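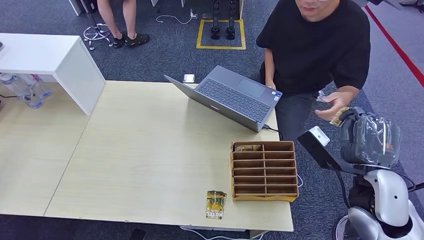 About Plaltilia

Welcome, and thank you for stopping by! Plaltilia is a small school for grown-ups who want to read the old religious texts and the early books of science side by side, slowly and with plenty of tea. We study what people once believed about the heavens, the age of the earth and the great flood – and how those beliefs changed, sometimes over centuries and sometimes in a single stubborn lifetime.

The school began when Hiwot Gebru, who had taught church history for years, kept getting questions from her students about Galileo that she couldn't answer to her own satisfaction. She called up Shewit Fikre, a geology teacher and an old friend, and the two of them talked for so long that they ended up planning a course. That first class had 7 people in it. More than 400 have studied with us by now, and a good number of them come back every July for our summer reading week, which makes us very happy.

We run two courses. Fenari covers the sky, from the earliest star charts up to Kepler, and Gaka covers rocks, fossils and the story of creation. Each one lasts 8 weeks. You don't need any Latin or any math, and you certainly don't need to share our views (the two of us hardly agree on anything ourselves!).

People of every faith are welcome, and so are people of none. Write to Hiwot if you'd like a reading list, or just to say hello.

Page updated 06/09/2022

2 comments
8 shares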